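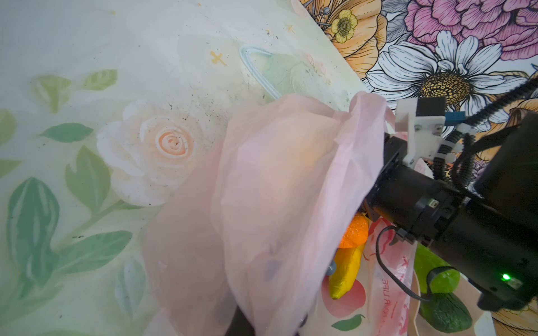 Wrist camera, right where the bag is gathered up at the gripper.

Re: [whitelaw-teleop] Thin bags and leader arms, how do you keep them open?

Yhon Chambi wrote:

> Hello all. We are setting up a fruit packing task at Stovent, driven with
> leader arms, and the plastic bags are defeating my operators. One hand is
> meant to keep the bag open while the other brings the fruit over. What
> happens is the first hand drifts, the bag closes, and then both hands end
> up fighting for the same corner. We have recorded 17 demonstrations that
> I would be willing to show another person. Do you keep the episodes with
> regrasps in them, or throw them out? And do your operators look at the
> wrist view or at the table? I would be glad for any advice, also the
> obvious kind.

Hi Yhon, and welcome to the list! Your message made me smile, and I hope you'll take that kindly, as I could have written every word of it last July when we started on bags ourselves. I've been meaning to put some notes down for ages and you've given me the push.

First, the bad news on numbers. 17 good ones is a fine start but I wouldn't train anything on it yet. Our bag set for the Grostow project stands at 1,528 episodes, and we set ourselves a target of 2,000 before we'd let anyone draw conclusions. You may do well with far fewer if your bags always start in the same place. Ours don't, on purpose, and we pay for it.

On regrasps: keep them, please! We threw ours out in the beginning and ended up with a policy that was lovely to watch right up to the first missed pinch, after which it just waved at the plastic like somebody saying goodbye to a train. A miss followed by a calm second try is a useful thing for the robot to see. What we do drop is the panicky stuff, where the operator snatches three or four times in a row without pausing. If I can't tell what the person was trying to do, I don't expect the robot to.

As for the two hands fighting, most of that went away when we gave our operators a rule that sounds almost too silly to type. The bag hand finishes before the fruit hand begins. Grip, lift, settle, then let go of the tension in your own shoulder (really, people hold their breath) and only then look over at the other side. New operators hate it because it feels slow. It is slow. Speed crept back in after a week or so of practice, and the bag hand stopped wandering.
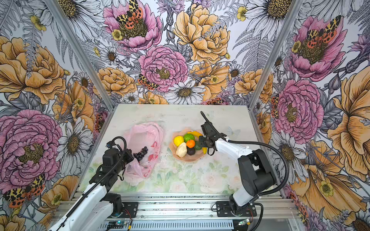
Both arms over the table, bag and grapes on the left, fruit plate on the right.

We put the bag and the plate well apart, and I'd copy that part of our layout if your table allows it. When we had them side by side the arms were forever getting in each other's way and the operators started doing strange things with their elbows to compensate, which of course the recordings picked up faithfully. Spread the bag out a bit before you begin, too, with the opening facing up. We used to start from a bag dropped any old way, and half the episode went to hunting for the edge. That's a perfectly good task, but record it as its own task.

Grapes deserve their own paragraph. A round fruit you can more or less pinch around the middle and go. A bunch is long and lumpy and will hook the edge of the bag on its way past if you come in low, so we ask people to go higher than feels natural and bring it straight down. I'd save the grapes until your operators are comfortable with an orange.

Now, wrist view or table? Both, but at different moments. My own habit is to drive the approach from the table view and glance at the wrist view only for the last bit before closing. Be warned that thin plastic looks very convincing close up. With see-through pink film there are soft folds everywhere and every one of them looks like an edge when you're tired. One of our people had a whole afternoon of closing on folds before she moved her screens so the table view was straight ahead and the wrist view off to the side. Much happier after that.

Last thing, and then I'll let you get back to work -- check your gripper mapping. We had Draltus leaders for a while with a very light trigger, and the follower would open a hair whenever somebody relaxed a finger. You'd never notice with a banana. With a bag it's enough to lose the whole thing. We ended up adding a small dead zone near the closed end and it saved us a great deal of grumbling. It may well be what you're calling drift, so I'd try it before you change anything about how your operators work.

We also stop after 4 bags and have everyone stand up. I know that sounds like something from a poster in a break room, but our reject pile shrank noticeably once we were strict with it.

Do write back and say how the mapping looks, and if you can share one of the bad episodes I'd be very glad to watch it. Bad ones are more fun to talk about anyway. And if anyone else on the list has found a way to get operators to pause without nagging them, I'm all ears -- mine have started to nag me back.

Warm wishes from the Grostow bench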